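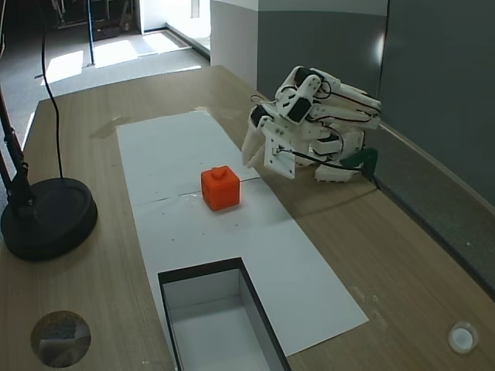

Right, a few people asked how it's going at work since the robots came in, so this is a bit of a thread. Get a tea.

For anyone new: I'm at the Wevau place in Prornstead, on the returns side. Parts come back from customers in big mixed tubs, we sort them, check them, bag them, off they go again. Been doing it six years. My hands know it better than I do!

On a good day a person on our bench gets through 1590 pieces. I know because it used to be on a board by the door with our names next to it, and we all hated that board.

The board's gone now. First thing that changed, and nobody mentioned it in any of the meetings. I noticed on a Tuesday, there was just a paler patch on the wall and four screw holes.

The hand does the plain pieces. One at a time, pick it up, put it where it goes, next one. Best day so far was 1423, and it was running on after we'd gone home, so make of that what you will.

What it's bad at is anything odd. Bits stuck together, bits with old tape on, bits somebody's chewed (yes, really). Those all come to us. So my day used to be mostly easy ones with a nasty one now and then - now it's nasty ones from clock-on to clock-off.

I don't think the managers saw that coming. The easy ones were my rest! You could have a natter and think about your dinner. By two o'clock now my head's like soup.

We did say so. Ryota Tamura, who runs our shift, went upstairs with it and came back with an extra ten minutes in the afternoon and a promise that every one of us gets a turn on set-up. Fair play to him, both have happened.

Set-up is the bit I like. You put a piece down, watch how it goes for it, shift things a touch, go again. I had 800 goes at it in my first week and went home dreaming about fingers.

Pay, because you'll ask: same. There's meant to be a new grade for those of us trained on set-up, and it's been "nearly signed off" since September. I'll believe it when it's on the slip.

Jobs: none gone from our bench. Two people left over at Wurstead and weren't replaced though, and I'd call that a job gone, whatever the newsletter calls it.

My mum's question was do I talk to it. I say morning to it, yeah. I said morning to the old label printer as well and that thing was evil.

Somebody's asked if I'd go back to how it was. Some of it - I'd have the easy ones back after lunch, please. They can keep the board.

Off to bed, I'm on earlies. Will answer replies on my break tomorrow.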